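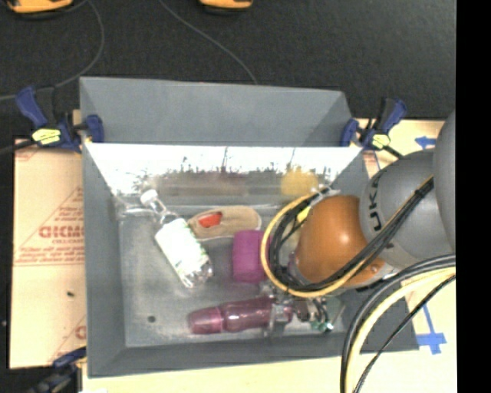 Tote (storage)

A tote, also called a picking bin or goods bin, is an open-topped, straight or slope-sided container used to hold loose goods in warehouses, sorting rooms and stores. Totes are usually rectangular and are made in gray, blue or green, with gray the most common color in older stock. They differ from cartons in that they are meant to be emptied and filled again many times, and from crates in that their walls are closed.

Description

A tote has a floor, four walls and a rim. The walls often slope inward toward the floor, so that the opening is larger than the base. This lets empty totes of the same model be nested. A tote with upright walls holds more for its footprint but takes up the same space empty as full.

Common footprints are based on a length of 600 millimeters, which fits most shelving and roller tracks. Larger bins are set on a stand or a fixed table and stay in one place, while goods are brought to them and taken away.

Inner surfaces may be left matte or lined with a smooth strip or sheet. Shiny linings wipe clean easily and let goods slide down to the floor. They also show smears and streaks sooner than matte ones, and under strong overhead light they reflect the colors of whatever lies nearby. Floors wear faster than walls. A mottled look is normal after long use and does not by itself mean that a bin should be replaced.

Mixed contents

A tote that holds one kind of article is called a single-line tote. One that holds different articles together is called a mixed tote. A typical mixed tote might contain a clear plastic bottle with a white cap, a pink-purple bottle with a ribbed cap, a magenta block and a piece of transparent plastic, all lying as they fell.

Mixed totes save shelf space but are slower to pick from. Several properties of the goods affect the work:

Bottles. Round bottles tip over and come to rest on their sides, often at an angle to the walls. A bottle lying close to a wall is harder to grasp around the body and is commonly taken by the neck or cap.

Transparent goods. Clear plastic is easily missed against a gray floor, where little more than its outline may show. Some sites put clear articles in a separate tote or add a colored label to them.

Blocks and boxes. Articles with flat faces are stable and stack well, but a smooth block pushed into a corner can be difficult to lift out.

Irregular goods. Shoes, toys and similar items have no regular resting position. They are usually placed last, on top of or beside the rest.

Filling and picking

Most written instructions set a fill line below the rim, up to 33 millimeters down, so that totes can be stacked or passed under a shelf. Heavy articles go in first. Bottles with liquid in them are checked for a closed cap and kept away from paper goods.

Picking is done from above. Where goods are spread in a single layer, each can be reached without moving the others. Where they are heaped, the top articles are removed first – digging for a lower one tends to trap small goods along the walls.

Cleaning

Totes are emptied, turned over and wiped with a damp cloth and mild soap. Dark streaks on a shiny wall generally come off with a second wipe. Rough pads scratch the lining and are avoided. Dust gathers where the walls meet the floor, and a narrow brush is used there.

Use at Skunbridge

The Skunbridge sorting hall adopted fixed gray bins for mixed household goods in July, replacing cardboard trays. Its stock list, revised 2023-04-06, gives 719 bins in service and 2,249 nesting totes, most of them supplied by Guerra. The labeling scheme was drawn up by Wichai Duangkaew and was later taken over with small changes by the depot at Clatorden, where mixed totes carry a white tag and single-line totes a green one.

See also

Crate
Pallet
Order picking
Shelving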